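Home Shop Parts & Gaskets Workshop About Us Contact Cart (0)

About Lakum

Small shop, copper and stainless. Stills, still parts, fermenters, hoses, clamps, the odd bits you need at nine at night with a mash already cooked. We sell online and over the counter. Started in a one-car garage, now in a proper unit behind the Vieira lumber yard, blue door, ring twice because the bell sticks.

Joana Baptista and Duarte Amaral run the place. Joana does orders, stock, phone. Duarte does the bench: soldering, polishing, pressure checks, and arguing with suppliers.

How it started

Duarte wanted a pot still for rose water and lavender oil. Bought one online, cheap. Leaked at the collar, leaked at the condenser, lid didn't sit flat. He cut it up and rebuilt it with a tri-clamp fitting. A neighbor saw it and wanted the same. Then the neighbor's cousin. By the end of that first summer there were 11 of them out in the world and no name on any of them.

Joana was doing the books for a bakery at the time and said if you're going to keep doing this you need invoices. So, invoices. Then a web page. The first web page had one photo and a phone number with a digit wrong, which went on for longer than we like to admit.

The name Lakum came off an old crate. No deeper story, sorry.

What we sell

Pot stills, 8 liter up to 30 liter. Copper, hand finished, inside seams checked twice. The 8 is the one most people start with. Fits on a kitchen burner, fits in a cupboard after.

Column sections and plates for people who already have a boiler. Sight glasses, reducers, elbows, ferrules. Clamps in the usual sizes. If you don't know your size, measure the outside of the flange and not the pipe. The pipe number and the flange number are different and this is the reason for most of our returns.

The Pulance line is our own. Boiler, helmet and condenser that all take the same clamp, so you can start with the small head and add a gin basket or a column later without buying a second boiler. Designed on our bench, made in small runs. When a run is gone it's gone untill the next one, usually a few weeks.

Arkilik is our range of wood and accessories: stands, bottle racks, barrel cradles, funnels, paddles. Olga Leitão makes the stands. Oak when she can get it. Each one is a bit different in color, please don't send us a photo asking why yours is darker than your friend's.

Also yeast, charcoal, hydrometers, thermometers, cleaning stuff, gaskets. Lots of gaskets. Silicone and PTFE. Keep spares.

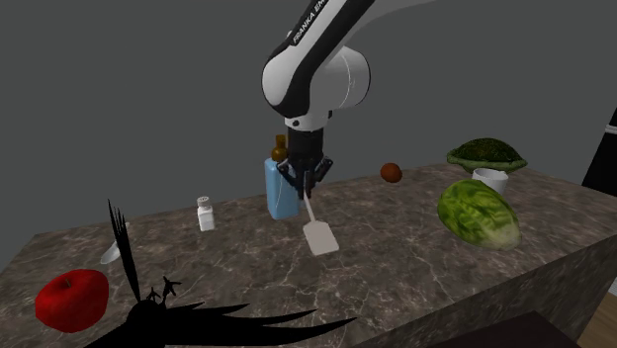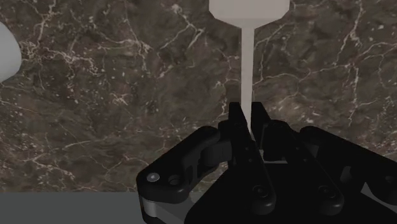 Pale utensil over a dark marbled surface, both pictures.

What we don't sell

Sugar kits with a skull on the bag. Plated steel painted to look like copper. Anything with lead solder in it. We get offered all three every spring and say no.

We also don't sell finished spirits. Please stop calling to ask. Joana is polite about it but there's a limit.

The legal bit

Rules on home distilling are different depending on where you live. Owning a still, running water or essential oils through it, making alcohol in it — these can be separate questions with separate answers, and some need a permit. Find out before you order. We can't advise on your local law and won't pretend to. We do not help anyone get around a permit.

Safety, short version because the long one is in the manual: ventilate, never leave it running alone, never block the vapor path, extinguisher in reach. Read the manual. Clementina Caldeira rewrote the whole thing last winter so it's readable now and the diagrams match the parts.

Who's here

Joana Baptista — orders, returns, wholesale. If you got an email with no greeting and one line, that was Joana, and she's not cross.

Duarte Amaral — bench, repairs, custom work. Doesn't do email before noon.

Olga Leitão — wood, packing, crates. If your still arrived without a dent, thank Olga.

Clementina Caldeira — manuals, web shop, the newsletter that goes out when there is news. Also translates for the overseas orders.

Tiago Salgado — part time, warehouse and deliveries in the van. Knows where every ferrule is. Took two weeks off in May and we lost a whole box of reducers, found it when he got back.

How we check things

Every boiler gets filled and left overnight on paper. Dry paper in the morning, it ships. Wet paper, back to the bench. Condensers get air pressure under water, look for bubbles. Thermometers get checked in ice water and again in boiling. Helmets get clamped to a test boiler, as a lid that looks flat on a table can still rock once it's tightened down.

Then a serial number on the base, and the number goes in the book. A real book, paper. Lose your receipt and we can still look you up by the number.

Repairs

Yes, we repair. Ours and other people's, if it's copper or stainless and clean. CLEAN. Rinse it out first. Send a photo and Duarte will tell you if it's worth the postage. Often it's just a gasket and he'll tell you that too.

Dents can usually come out. Split seams, mostly. Burned-through bottoms, no, that's a new boiler.

Guarantee on our own seams is for as long as you own it. Valves, thermometers and electric parts are one year. Copper going dark is not a fault, it's copper. Citric acid, warm water, rinse, dry. Don't use steel wool.

Shipping

In stock items go out next working day if the order is in before 2 pm. Big boilers go in a crate, small ones double boxed. Open the box while the driver is there if you can, and note any damage on the slip. Free shipping on gasket-only orders, it just goes in an envelope.

Custom work takes longer. Ask first, get a date in writing from Joana. Don't take a date from Duarte.

Returns within 30 days, unused. If it's been run we can't take it back. Column plates cut to order can't come back either, so please re-measure before you hit buy.

Workshop evenings

A few times a year we clear the front room and run a beginners evening. Rose water, orange blossom, lavender, whatever's in season. You take home what you make. No alcohol distilled on site. Places are limited by the number of burners, and they go fast. Dates go out in the newsletter first, then on the Workshop page when Clementina gets to it.

Bring a clean bottle with a lid. Closed shoes. Parking is at the lumber yard side after 6 pm, before that you'll be in the way of the forklift.

Trade and clubs

We supply a handful of shops, herb growers and small licensed producers. Trade prices start at a mixed order, doesn't have to be all one item. Write to Joana with your business details and what you're after. For clubs — one order, one address, one person paying, and we'll do something on the price.

Visiting

Counter is open 10 am to 4 pm on weekdays. Call ahead if you want to see a particular boiler set up, they're not all out on the floor. Lunch is whenever it's quiet, so if the blue door's locked give it twenty minutes.

You can bring in your own part to match. Best way to do it, really. Tiago has a drawer full of odd adaptors that arent on the site and he'll find one that fits or tell you who makes it.

Questions

Use the contact form or call. Put your order number or the serial in the subject line. We answer everything, most of it the same day, slower in the run up to the holidays.

Contact Shipping & Returns Manuals (PDF) Newsletter Trade Accounts Terms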